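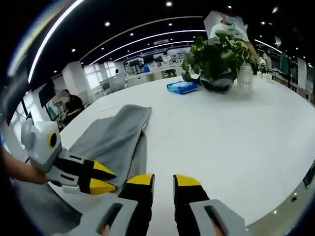

The hand-held grippers at the Waleck hall are now on a fixed care routine, and the table they work over has its own short list to go with it. For most of the past year each pair was looked after by whoever used it last, and the results varied. Folding work showed this up first. A gray towel folded into a long rectangle gives the yellow-tipped fingers two or more layers to close on at the edge, and a pair that is even slightly out of line will catch the top layer and leave the rest on the table. The operator feels very little of this through the handle. It tends to be found later, when the recordings are reviewed and a morning's work has to be thrown out.

The routine was written in April by the Waleck bench group with help from Lokel, the shop that machines our handle parts. It covers the fingertips, the jaw travel, the lens and the table, in that order.

Fingertips come first. Wipe both tips with a lint-free cloth before the first session and again after lunch. Towels shed, and the lint packs into the corner where the tip meets the finger body. Do not scrape it out with a blade. A soft brush will do it. Tips are replaced as a pair after 3000 closes, or sooner if the surface looks shiny or the edge has started to lift. We tried replacing single tips to save stock and gave it up — a new tip against a worn one pulls fabric to one side, and the operator starts turning the wrist to make up for it without noticing.

Jaw travel is checked every 500 closes. Open the jaws fully, close them slowly on the steel gauge strip, and look for light along the contact line. If one finger arrives ahead of the other, loosen the two screws on the inside of the slower finger, bring it up to the strip, and tighten them a little at a time, going back and forth. The screws go into plastic and will strip if they are forced. Two handles went back to Lokel last winter for this and were out of use for nine days.

A finger that sits at an angle when the jaws are open is not always out of adjustment. There is some play in the linkage by design, and it should disappear when the jaws close. Check it closed before reaching for a screwdriver.

The lens needs less attention than people give it. Use the blower, then the dry cloth, and stop there. Surface wipes are for the table only and leave a film on the glass that shows up as a haze under the ceiling strips. After cleaning, hold the gripper over the middle of the table and confirm that both fingertips are in view on the monitor. The view is very wide and straight edges will look curved. The correction for that is applied afterward, using the calibration file for that handle, so the file must match the number on the housing. Pair 2328 ran for most of a Thursday on the wrong file after a swap, and all of that day's folding was recorded again.

Calibration itself is done with the printed board from Ilto, which is kept flat in the top drawer. Take 50 views of the board, moving the gripper slowly and tilting it between views, with the jaws open. Repeat this whenever a lens has been removed or a handle has been dropped, even if it seems fine.

The table should be wiped down and dried before fabric goes on it. Any damp patch will hold a towel in place and make the fold look easier than it is. Props such as plants and glassware may stay on the table during folding, but keep them out of arm's reach of both operators' working areas. Changes to the prop layout go in the session sheet before recording starts.

Spare tips, gauge strips and screws are in the blue bins by the east door. Handles waiting for repair go on the bottom shelf with a tag stating the fault and the number of closes. "Feels loose" is not enough for Lokel to work from, so please write down which finger and whether it happens open or closed.

The Eglītis site will take up the same routine next month with its four pairs. Their handles are the older type with a single adjusting screw, and a separate sheet for those is being written. Until it is ready, they should follow the fingertip and lens steps and leave the jaws alone — anything that needs adjusting can be sent over to Waleck with the weekly parts box.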